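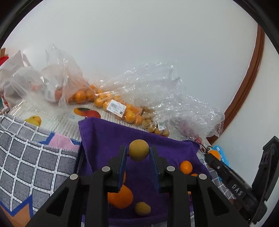
Mixed fruit on a purple cloth, with one brownish-yellow one held up.

Kitchen Help > Food Storage > Fruit and Veg

Print this page
E-mail this to a friend

Can I keep different fruit together on a cloth, and what is the dull brownish-yellow one?

Posted by Prolemitz

Hello all, hope someone can put me straight. I was given a big bag of mixed fruit in December and I've got into the habit of buying the same sort of mix from the market ever since, but I've run out of bowls so it all gets tipped out on an old purple cloth on the table. There are oranges of different sizes, some nice and shiny, and then a few yellowy-brown ones that I can't put a name to. The one I'm most curious about is round with a dull skin and faint little speckles all over, and it's darker underneath than on top.

My first thought was a russet apple. My second thought was that it was a pear that had lost its shape. My sister-in-law says it's going off and I should bin it, but she bins everything, so I'd like a second opinion before I waste it!

So really I'm asking two things. Does anybody know what it might be, and is it daft to have everything sitting together on a cloth like this? The kitchen is fairly warm because the boiler's in there. Last week's lot went soft much quicker than I expected and I lost 3 pieces in one go, which annoyed me no end with the price of things. I did wonder about the fridge but mine is tiny and mostly full of milk.

Thanks in advance!

Posted by Jilivus

Lovely colours against that purple! I wouldn't like to swear to what it is from a picture, but a dull, speckly, brownish-yellow skin makes me think of one of the round Asian pears (some shops call them nashi). They're crisp like an apple and full of juice, and they don't go soft the way an ordinary pear does, so people keep waiting for them to ripen and they never seem to. Russet apple would be my other guess. Have a look at the two ends. An apple usually has a proper dip where the stalk goes in, and if you cut it across the middle you'll know straight away by the smell.

I wouldn't bin it just for being darker underneath. Plenty of fruit is uneven in colour depending on which side got the sun. Press it gently with your thumb near the stalk. If it's firm, wash it and eat it. If your thumb sinks in or the skin feels wet, or there's any fuzz, then your sister-in-law wins this one.

As for the cloth, I keep mine on a tea towel and have done for years - it's kinder than a hard bowl and they don't bruise each other so much. What I would do is split them up. Apples and pears both give off a gas as they ripen and it hurries other things along (bananas are dreadful for it). Oranges aren't as fussy as some, but one mouldy orange in a pile will have its neighbours off in no time, so spread them out so they're not touching and turn them over every couple of days. Give the cloth a wash whenever you get a new batch in, too, and make sure it's bone dry before the fruit goes back on it.

And do get them away from the boiler! I had the same trouble in my old flat, where the only worktop was right over the pipes. I moved the lot to the windowsill on the stairs, which is cold and doesn't get the sun, and my oranges went from lasting under a week to lasting nearly a fortnight. The small ones still go first, mind you. Eat those before the big ones, they dry out inside and you can't tell until you've peeled them.

Posted by Polat

just put the oranges in the fridge, bottom drawer, no bag. they last weeks. move the milk

Posted by Stunduvar

I agree with most of what's been said, though I don't get on with the fridge for oranges myself, they taste of nothing when they're cold. If you do use it, take them out an hour or two before you want them.

If you've got too many and they're starting to look tired, stew them. I do 500 g of whatever apples or pears need using, peeled and chopped, with the juice of a couple of oranges and a spoonful of sugar, and let it tick over on a low heat with the lid on until it's soft. It's gorgeous on porridge and it freezes well in old yoghurt pots. A hard Asian pear will take longer than the rest so cut that one up smaller, or just grate it in. I put a bit of cinnamon in mine but my husband can't stand it, so he has his plain.

Let us know what it was when you cut it open, I'd put my money on the pear.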